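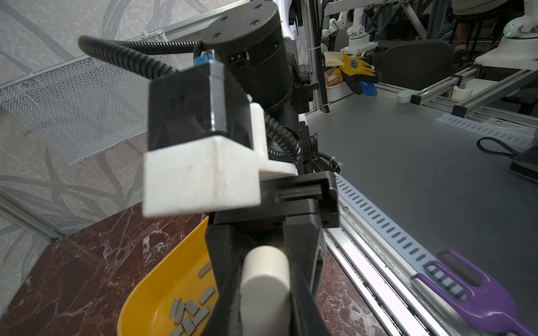

Kavthorpe tenants' group questions Prosau packaging claims

24 August 2026 - Prosau says its new refill scheme will cut household waste in Kavthorpe by 40 per cent. We have asked twice how it reached that figure and have had no working back. A plain off-white cylinder with a rounded top edge tells a shopper nothing about what it is made of or where it can be recycled, and packs as plain as that are what the scheme relies on.
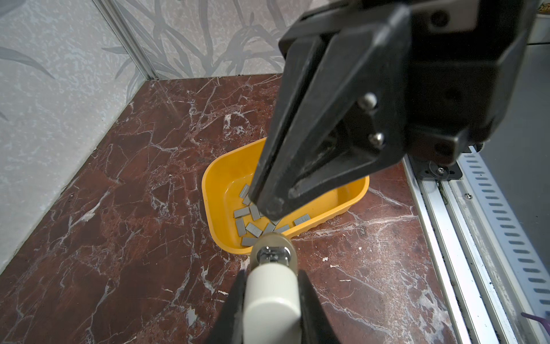 The trial covered 111 homes and ran for 3 weeks. Prosau calls this "strong evidence". We call it a short trial, paid for by the firm that sells the refills.

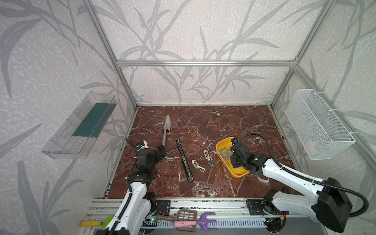
MacAulay, the shop chain taking part, plans to stock the range in 26 branches from October. We want the full results published before then - and checked by someone Prosau does not pay.

Ends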